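Budget time again, and this year I'm the one holding the spreadsheet for the Endthorpe workshop (wish me luck!). The big line is the second hanging cell. Kolano and Cinine have both quoted for a two-arm setup like the one we've got, and the gap between them comes down almost entirely to grippers and spares.
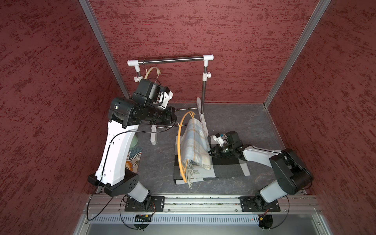 Cinine want 1870 pounds for a spares pack, with fingers, cables and a replacement wrist camera in it. I winced, then I looked up what we spent in June on bits ordered one at a time, and I winced a lot more. So the pack is staying in for now. Kolano's price leaves spares out completely, but they do throw in 2 days of setup, and their delivery is 13 weeks.
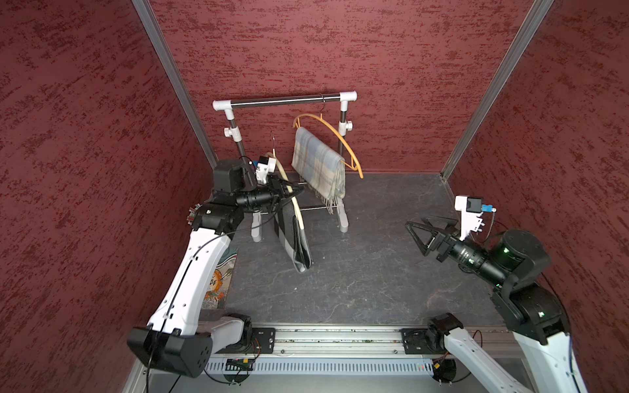 Please don't forget the small stuff when you send me your lists! Hangers, scarves, rack fittings, floor mats – last year all of that came out of the tea money, more or less. I've put in 151 pounds for hangers and fabrics and I'm happy to argue for more. Rees are lending us a spare rail while we decide, so there's no panic, but I do need your numbers by Monday, August 31, 2026.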